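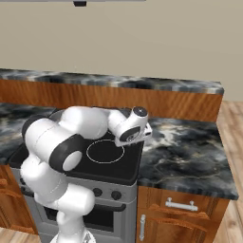

Stovetop and robot arm, computer render

Does "aged 3 years" on a pipe tobacco pouch mean anything?

Asked 2020-02-07 in Pipes & Cigars

I've been smoking a plain Falow burley for a long time. Now the shop is pushing Tedano, which costs nearly double, and the pouch says "aged 3 years, family recipe." Aged how? In the leaf, in the tin, in a truck? I emailed the company and got a coupon back. Has anyone smoked both and can tell me if there's a difference you'd notice blind?

2 answers

Wiroj Boonchu
Aged leaf is a real thing, but the number on the pouch doesn't tell you much. It could be all of the blend or a pinch of it. I bought a 100 gram bag of Tedano and it was decent, a little sweet, and it came so moist I had to leave it out overnight before it would stay lit. You pay for that water too. As for the family recipe, Pokeck says the same on theirs and the two smell identical to me. I'd ask the shop to sell you a small sample and have someone else fill the pipe. If they won't, keep your burley.

Vũ
tedano is way better, smoked it 30 years, no bite

Comment from Wiroj Boonchu: Thirty years? My shop says they only started stocking it last March. Which blend do you mean?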